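Saturday, January 27, 2018

Towel day, part 2. Left off in December with the wash test half done so picking up from there. Shop is cold, heater on since 8, fingers not really working till after coffee.

What we still want to know: which cleaning towel to buy for the finishing room and in what quantity. The old ones are shot. Guilan Wei wants an answer before she places the Prultlow order, and she's right that we've been putting it off. Candidates are down to two, the Vonda (blue, terry, overlocked hem) and the Jamava (flat weave, folded and straight-stitched hem). The third one we dropped in December, shed all over the varnish, no need to go back to that.

Started with the fold. Sounds dumb but the fold matters more than the fiber for what we do. Mingxuan folds in quarters and flips to a clean face every pass. Shengli just wads it. Wadded towel leaves the hem somewhere in the middle of the bundle and sooner or later it comes around to the working side and drags a line thru wet finish. Have two cabinet doors in the rack with that exact line on them. So test everything both ways, quartered and wadded, because telling people to fold is not going to work on everybody.

Vonda, quartered: good. Loops hold a lot of liquid, almost too much, you have to wring twice. Leaves a little haze of water on the bench top that takes a while to go. For wiping down sanding dust it's the best of the lot, dust goes down in the loops and stays there. Shake it outside, NOT over the floor drain, whoever did that last week please come see what the drain looks like now.

Vonda, wadded: hem shows up on the face after a few turns. The overlock is flatter than I thought it would be, ran it over the soft test panel (shellac, one day old) and got a faint track, only see it with the lamp down low. Cuiping Guo couldn't find it untill I showed her where to look. Calling that a pass for general cleanup, fail for anything after the first coat.
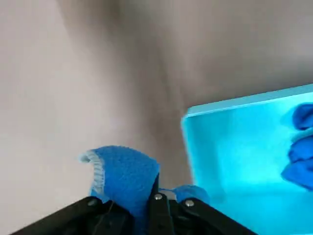

Pull on the hem next. Grabbed a corner and yanked, same as you'd do getting one off a nail. The overlocked edge stretches and then comes back, mostly. Did a bunch of these on a towel that's been thru the wash and one straight out of the bag. Washed one has a bit of wave along the edge now, new one doesn't. No popped threads on either. The Jamava doesn't stretch at all but the corner stitching let go on one of them, just the last little bit where the two hems cross. Could be a bad one. Pulled another from the same pack and it held. Wrote the pack number on the bag, it's on top of the gray cabinet, don't use those.

Jamava, quartered: nice on glass and on the metal tops, no haze. Useless on dust, pushes it around in a little front edge like a squeegee. Wadded: stitching is thick at the corners and you feel it right away, leaves a real scratch in the shellac panel. Not a maybe, a scratch. So if it's the Jamava it has to be for the metal tops only and kept out of the finishing room completely.

Lint check. Black acrylic scrap, wiped dry, lamp down low again. Vonda unwashed sheds like crazy, blue fuzz all over. After one wash much less. After 6 washes I can hardly find any, a few short ones near where the hem had been rubbing. Jamava sheds almost nothing new or washed. Meaning: if we go Vonda every towel gets washed before it goes on the shelf, no exceptions, and somebody has to own that. Suggested Shengli. Shengli suggested me.

Color. The blue bleeds on first wash. Put a white rag in with them on purpose and it's now a pale blue rag. Second wash nothing that I could see. Also checked solvent: dabbed denatured alcohol on a corner and pressed it on white paper, faint blue on the paper from the new towel, none from the washed one. Mineral spirits nothing from either. Good enough, but I'd keep them away from bleached maple reguardless.

Talked to Shiyu Song at lunch about how they do it over at the Song shop. They go by color, one color per room, and if a towel is found in the wrong room it goes straight in the floor rag bin, no arguing. I like it. Would want blue for finishing, anything else for the rest. Their problem was they ran out of the one color midway thru a job and somebody grabbed the wrong ones, so buy deep enough to cover a bad week.

Counted what we go thru, since Guilan asked. Went back over the laundry sheets for last year, total is 1,646 towels washed. That's pieces thru the machine and not different towels, same ones keep coming around. Worst week was 82, when we had the stair parts in. So I'd want at least that many on hand plus whatever is sitting in the dryer. Sheets for the middle of summer are hard to read, coffee or something on them, I took the numbers as best I could.

Drying. Terry takes forever. Line behind the spray booth is ok if they're hung single, but people fold them over the line double and then the inside is still damp next morning and smells. Hung a few by the corner with clips and those were dry when I came back from the bank, the doubled ones not even close. Need more clips. Also need to stop drying them on the heater, Mingxuan, I saw it, that one's stiff as a board now and has a brown patch.

Side thing, fabric softener. Don't. Tried one load with it because the box was there. Towels feel great and don't pick up anything, water beads up and runs off. Worse, whatever is in it gets on the panel and then the finish crawls. Got fisheyes on the test piece in two spots. Rewashed the load hot with just soap, better but not all the way back. That load is floor rags now. Threw the box out.

Oily ones, same as always, NOT in the laundry bin. Lay flat outside or in the metal can with water and the lid on. Found one balled up under the bench by the band saw this morning. Don't care whose. I'll say it at Monday meeting anyway.

Where I'm at:

Vonda for finishing room and dust. Prewashed, folded in quarters, replaced when the edge goes wavy.
Jamava for metal tops and glass, lives by the metal tops, doesn't leave.
Old ones get cut up for glue.

Guilan asks if we can get the Vonda without a hem, cut edge. Would solve the track problem but I think it'd unravel in no time, terry is bad for that. Asked for a sample anyway. Could also pick the overlock off one side of one of ours and run it thru a few washes, see how much is left. Will do that if I find the small scissors.

Still open:
- price on the big pack vs small pack, Guilan has the sheet
- lacquer thinner on the blue, didn't get to it, fan was off
- does the wave in the hem get worse or does it stop. Keep the same washed towel in rotation, I tied a knot of white thread in the corner so we know it
- second try on the shellac panel at three days instead of one
- shelf labels (Cuiping says she'll do them, her handwriting is better than mine)

Panels are on the top rack, finish side up, leave them there please. Lamp goes back to Shengli's bench.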